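Notes on packing light (badly)

Back from the walk two nights now and still finding sand in things. Said I'd write up the packing before I forgot it all, so, quick one, kettle's on.

Short version: took too much. Again. Every year I say one bag, and every year there's the one bag and then the other bag that doesn't count.

The trip was Fedir's idea. Six days along the coast path, Skurkska to Kinska, staying in whatever had a bed. He's done it before, in April, in snow, and told us several times. Svyatoslav came for the first four days and then had to get back for work. I came for all 6 and complained for most of them.

The bag itself. Thirty litres, a Vachon, second hand, 30 off a woman two streets over. Good bag. One strap squeaks. Squeaked the whole way from the ferry to the first stop and Svyatoslav walked a good distance ahead of me because of it. Candle wax fixed it for a day. Then it rained and it came back worse.

Shoes. Wore the old ones. Everyone online says break in new boots, take two pairs, swap at lunch, etc. No. Old trainers with decent grip, and blister plasters from day one, before there's a blister. Fedir had proper leather boots and did his heels in by the second afternoon. I did not say anything. I said a bit.

Socks: four pairs. Three would do. Wash a pair every night, roll them in a towel and stand on the towel, hang them on the bag next morning if they're still damp. You look daft, but so does everyone by then.

Food. Massively overdid it. 800 grams of oats! For who. There's a bakery in nearly every village on that side, and the one at Stonari does a potato thing with dill and black pepper that I'd walk back for now, in these slippers. We had them for breakfast and then had them for lunch on the wall by the harbour. The oats came home with me. Anyone want oats.

What I'd take again, food wise: salt in a little twist of paper, tea bags, a hard cheese, one emergency chocolate that you are honest with yourself about. A spoon. I forgot a spoon and ate yoghurt with the lid for three days.

Water, carried a litre and a half, plenty. There's a tap behind the church in Kinska and one at the campsite before the long beach, although the campsite one tastes of pipe.

The weather did everything. First two days lovely, bit of haze, sea flat as anything. Third day it came in sideways from lunchtime and we sat in a bus shelter playing cards with a deck missing its sevens. Have you tried playing anything without sevens? Svyatoslav made up rules. He won, under the rules. Fourth day, fog, could hear the sheep but not see them, Fedir walked straight into a gate.

Which gets me to waterproofs. Mine was the cheap one from the market and it gave up at the shoulders in an hour. So I've learned that. Spend the money on the jacket, and skip the waterproof trousers, I only ever get hotter and crosser in them. Shorts dry faster. Legs dry faster still.

Things I took and never used:

the oats (see above)
second book
first book, mostly
the travel clothesline with the little hooks
sun hat
a padlock, no idea why, there was nothing to lock
100 of those water tablets, a whole tub, for a path with taps on it

Things I wished I had: a spoon. A proper bag liner. Ear plugs, becuase three people in one small room above a pub is a lot of breathing.

On bag liners. I used a supermarket carrier and it split at the handle end, so everything at the bottom got wet, naturally the bottom was where the jumper was. Bin bag next time, a thick one, rolled at the top and tucked down the side. Fedir had a fancy dry sack and was smug about it right up until he left it on the ferry. They posted it back to him. He's smug about that as well.

Money. Cheaper than I thought. The rooms were fine, small, clean, one had a stuffed pike over the door. Most places wanted cash and the only machine in Skurkska was out of order, so get some out before you set off. We ended up borrowing off Svyatoslav, who keeps notes folded in his phone case like somebody's grandad.

Last stretch was the best. Got going at half five in the morning, the two of us by then, no wind, all that beach. Hardly talked. My knee clicked. A dog came along with us for a mile or so and then went home. I'd do the whole lot again for that bit and I'd even bring the squeaky bag.

Then home, and the washing, which I'm slowly getting through.
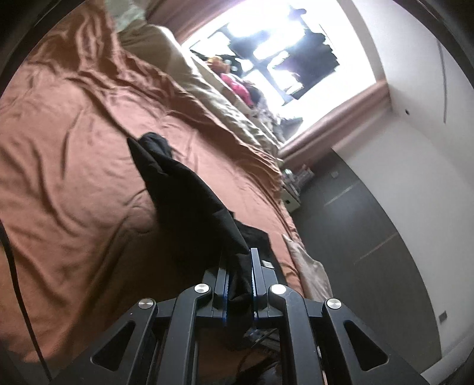
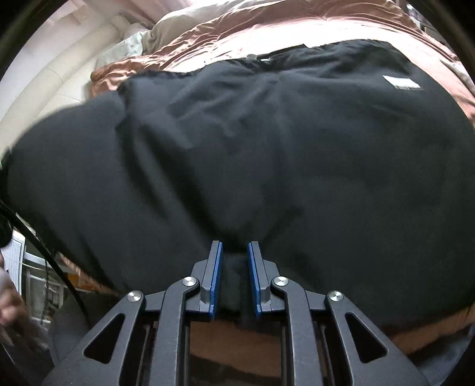
Right, clothes, as that's the thing I always get wrong. I pack by day, one outfit for each, like I'm going to be photographed, and then live in the same two tops. Next year it's two tops, two bottoms, one warm thing and that's the lot. And dark. I took a cream shirt and it was finished by the first cup of coffee. Black forgives nearly anything, mud, soup, the pipe water, though it's a pain to sort through at home. You spread something like that out on a pink sheet and you can at least see the shape of it, corners and all, where on the dark chair in the hall I'd be feeling about for a sleeve. Same goes for the rooms on the trip, I lost a black sock on a brown carpet in Stonari and it's presumably still there. So, black clothes, pale bag liner. They do white bin bags, I've looked.

Also a word for rolling over folding. Fedir folds, I roll, we had this argument on the ferry out and again on the ferry back. Rolling gets more in. He says more in is my whole problem.

Next one might be inland. Svyatoslav has been going on about a lake route with huts, and says he can get the full week off if we tell him early enough. I've said yes if there's a bakery. Will put the actual route up when I find the map, it's in a coat pocket somewhere, and a list of the rooms with what we thought of them. The pike one gets a good review.

Off to do something with these oats.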